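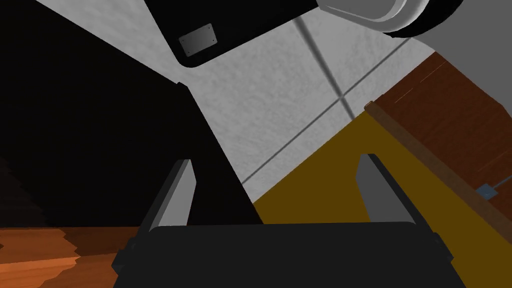 Should a small library charge for overdue books?
In our view it should stop doing so. The library at Grukeo levied a fine of 40 pence a day until last February, and the sums collected barely covered the postage on reminder letters.

Readers who owed money tended to stay away, and the books stayed away with them. The Isa branch dropped its charges earlier and now sends one notice after 30 days. We consider this the fairer course. A public library is paid for by everyone in the district, and a forgotten novel is a poor reason to keep a household from its shelves. Lost books should still be paid for.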